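Pre-run check, grasp success study — cell 3, 2023-02-26

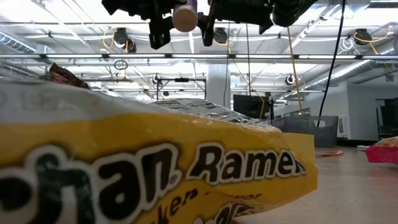

- [x] E-stop pressed and reset, both sides
- [x] Gripper bolts tight. One was a bit loose last time, fine now
- [x] Hanging cables clear of arm sweep — checked at slow speed only
- [ ] Force limit set. Still on old value, Renata to chnage
- [x] Ceiling cameras calibrated
- [ ] Log disk space. Room for 4 sessions, need 11

Wrappers score worse than boxes so far, dont quote it till all 1000 trials are in.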